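Thread: folding demos, teleop vs hand guiding?

gridlock_pete
ok so question for anyone doing cloth. I have 2 arms, the task is take a cloth out of the basket, flatten, fold, put on the stack. Recorded 781 episodes by leader arms so far and the policy is still junk at the second fold. Is it the data or is it me

marrowfat
its you. no offense. what do your demos look like, do you pause a lot?

gridlock_pete
yeah. I stop to look at the corners

marrowfat
there you go. It learns the stops. Mine used to hang over the cloth forever doing nothing. Cut the idle parts or practice till you dont need them

Shahzad Magsi
Disagree w/ cutting. We cut pauses on the Grunditz set and the motions got jerky at every splice. Re-record slower but steady. Slow is fine, stopped is bad.

marrowfat
depends how you cut. if nothing moved between the two frames there's no jerk to get

Shahzad Magsi
Cloth still moves when the arm doesnt. It settles. You drop that and the next frame is a jump.

toolong_tess
why is everyone on leader arms for this anyway. Just grab the arm and move it. I did towels on a Voyle by hand in one afternoon, felt way more natural

gridlock_pete
with two arms at once tho? and my hands would be all over the camera view

toolong_tess
one arm at a time, then replay both. ok yes its a pain for folding. For single arm stuff I stand by it

marrowfat
replaying on cloth lol. cloth never lands the same way twice

kb_orrin
Been running leader/follower since April, 2,129 episodes kept, 7 different people driving. Biggest thing for us was a rule on what the other gripper does while one works. Before the rule every driver did it differnt and the policy just dithered. Also put start position on a card taped by the monitor. Our bench, folding task:
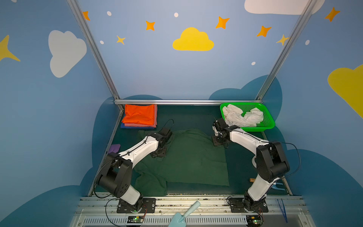
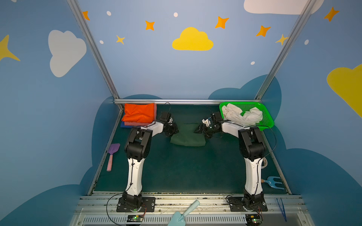 Pevemgate, October 13, 2021

gridlock_pete
nice. do you leave the stack in the back corner for all of them?

kb_orrin
left side, yes, for this task. Basket on the right. We move the loose toys between batches so it doesnt key on them

Shahzad Magsi
I would move the stack too, a little. Otherwise it memorizes where to let go.

kb_orrin
tried it, success went down

Shahzad Magsi
Of course it went down, you need more demos then. Thats not a reason to stop

marrowfat
for once I agree w him

gridlock_pete
ok plan: redo the second fold only, no stopping, one rule for the idle arm. Anybody know if the Kiduvura recorder can trim just the start and end?

kb_orrin
it can, under export. check it keeps both arms in sync tho, mine didnt till I updated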